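**Flurneo two-arm table, tried at the Flandico open day, October**

I went to the open day at Flandico because our workshop is thinking of buying a robot table for small sorting work, and the Flurneo was the one I wished to see with my own eyes. I had read the leaflet and it had not told me much. My review is from one morning only, so please take it as that.

The Flurneo is a table with two arms and simple two-finger grippers. You teach it by moving the arms yourself with a handheld controller, and it stores what you did as a "lesson". The table at the open day had 3444 lessons stored already, according to Delali Amegashie, who led the demonstration. She answered all my questions with patience, also the ones about price, where she had to go and ask.

What I liked most is the controller. I had nine minutes with it and after the first two I could pick up a small block and put it down where I wanted. The arm follows the hand with very little delay. My colleague from Ó Briain, who has never used such a thing, managed it too, although he pressed the block against the table edge a few times.

The grippers I liked less. The fingers are thick, and with flat objects such as a washer or a card I could not get under the edge at all. Ms Amegashie told me that Allness makes thinner fingers which fit the same mounting, but they are sold separately and she had none to show. For our work we would need them from the first day, so I count this as a part of the price.

The white table surface is also too shiny for my taste. It looks clean, but the lamps reflect in it, and after an hour my eyes were tired. I would ask for a matt one.

The manual has 52 pages and I could read it in the coffee break. It is clear and the drawings are good, only the chapter about error messages is too short.

The visitors were not hurried, and at the tables it was quiet enough to talk.
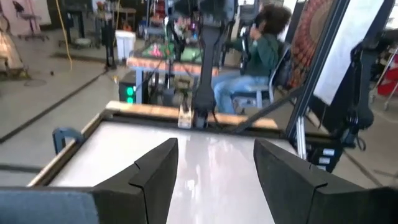
For the controller and the manual I give the Flurneo a good mark, and for the grippers a middle one. I have written to Allness for a price of the thin fingers and will decide when they reply.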